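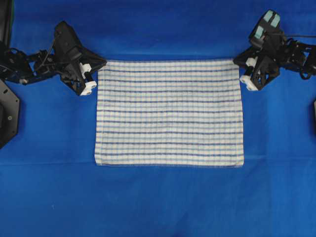 Piret Vītola told me the cap went first. The Ruiz-Ortega mill had stood without sails for 40 years, she said, and one August night the wind got under the boards.

"We heard it in the kitchen," she said. "My father just kept eating."
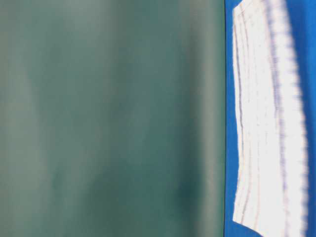 She still has the key to the lower door - it's as long as my hand - and she let me hold it while she hunted for the old grain books.
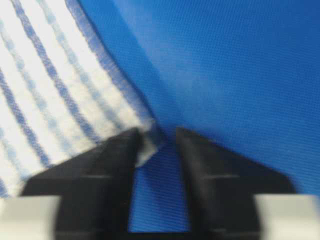 Millers marked their sacks so they wouldn't get mixed up on the cart. Her family's mark was blue stripes on white, much like the towel here, only coarser. "You paid for 47 sacks, you got 47," she said.

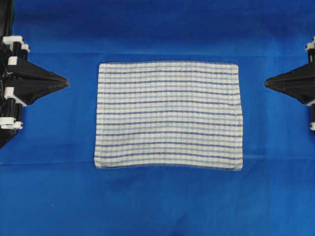 The towel at Skondus

Both came from an older mill upriver.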